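Kosville Guest House – Bedroom and Linen Check, Upper Floor
Form used for the April inspection. Checked by Bouchra Hegazy, comments typed up by Ju-won Shin.
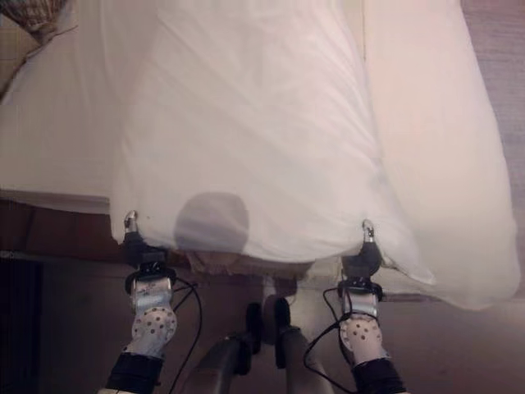 1. Beds and mattresses

1.1 Mattress free of stains, tears and exposed springs – OK
Comment: White mattresses in all rooms. Room 6 has a pulled seam at the foot end, about the length of a finger. Stitch it before the next guest or swap with the spare in the attic room.

1.2 Seams and piping checked for bed bugs with a flashlight – OK
Comment: Nothing found. Room 3 was done twice after a guest complained of bites. Window screen in that room has a hole, see 4.3.

1.3 Bed frame steady, no loose bolts – NOT OK
Comment: Room 2, left rear leg. Tightened by hand during the check but it needs a lock washer. Roy Treloar has the right size in the shop.

1.4 Slats in place and not cracked – OK

1.5 Mattress turned since last inspection – NOT CHECKED
Comment: The card on the linen closet door has no entries after February. Whoever turns a mattress should initial the card the same day.

2. Sheets and pillows

2.1 Sheets free of holes, thin spots and frayed hems – NOT OK
Comment: Hold each sheet up by the hem, with the window behind you and then in front of you. Thin spots show as lighter patches. Two sheets from the older Bassi set are worn through near the middle and were pulled for rags. Some light showing evenly through the whole sheet is normal for the lighter weave and is not a reason to pull it.

2.2 Sheet size matches the bed – OK
Comment: Room 5 had a double sheet on a single bed, tucked under in a thick roll. Replaced. The size is on the tag at the corner, please read it before making up.

2.3 Sheets do not hang to the floor – OK after correction
Comment: Room 4, window side, was touching the floor next to the bed. Trip hazard for anyone getting up at night. Tuck the long side first.

2.4 Pillows clean, dry and not lumpy – OK
Comment: Pillow protectors missing in rooms 1 and 6. Ordered.

2.5 Clean linen kept apart from used linen at all times – NOT OK
Comment: At 10:30 a.m. there was a stack of clean pillowcases on top of the used linen bag in the hallway. All of it went back to the wash. Used linen goes straight in the bag and the bag gets closed.

2.6 Enough stock for two full changes – OK
Comment: 14 fitted sheets on the closet shelf after the two were pulled. Concetta Lo Presti wants the older set replaced as a whole, not sheet by sheet. Quote requested from Plerside.

3. Lifting and handling

3.1 Two people used for turning double mattresses – OK
Comment: Staff know this. It is also on the card.

3.2 Bed can be pulled out from the wall without dragging the rug – NOT OK
Comment: Room 1. The rug bunches under the front legs. Move the rug to the foot of the bed.

3.3 Linen bags filled to the line and no higher – OK
Comment: One bag in the hallway was over the line. Xiaoqing Hou split it in two before it went downstairs.

3.4 Stairs clear while linen is being carried – OK

4. Room safety

4.1 Smoke alarm tested – OK
Comment: All six sounded. Battery in room 5 replaced anyway, the date on it had run out.

4.2 Bedside lamp cords and plugs undamaged – NOT OK
Comment: Room 2, cord pinched between bed and wall. Outer cover flattened but not split. Lamp removed until the cord is replaced.

4.3 Windows open, close and lock; screens whole – NOT OK
Comment: Screen in room 3 as above. Lock in room 6 is stiff, oiled.

4.4 Bedding at least three feet from heaters – OK
Comment: Room 4 is close. The spare blanket was hanging over the end of the bed on the heater side and has been moved to the closet.

4.5 Path from bed to door clear – OK

5. Open items

Room 1 – move rug, pillow protector
Room 2 – lock washer, lamp cord
Room 3 – window screen
Room 6 – mattress seam, pillow protector
Linen closet – mattress card to be brought up to date
Hallway – second hook for the used linen bag, so it stays off the floor

Budget left for bedding and small repairs is $200. The screen and the washer come out of that. New sheets do not, they go on the yearly order.

Recheck of open items by Bouchra Hegazy in May. Rooms 1 and 3 first, they are booked the most. Leave the signed form in the tray by the linen closet.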